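Holtport Sports Hall: pre-season check, April
Checked by Ismael Nogueira

Fire exits: clear. Door 9 sticks, needs planing.
Bleachers: 222 seats checked, two loose bolts tightened.
Basketball hoops: OK. Left net torn, new one ordered from Cotex.
First aid kit: cold packs missing. Genji Miyazaki to restock.
Defibrillator: battery light green.
Capacity sign: reads 300, correct.

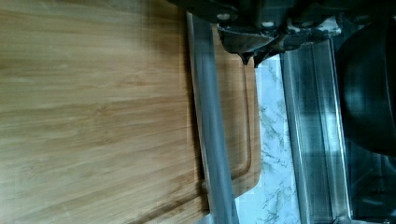 Can the hall open with the net still torn?
The net is not a safety item, so the hall can open once the cold packs are in and door 9 swings freely.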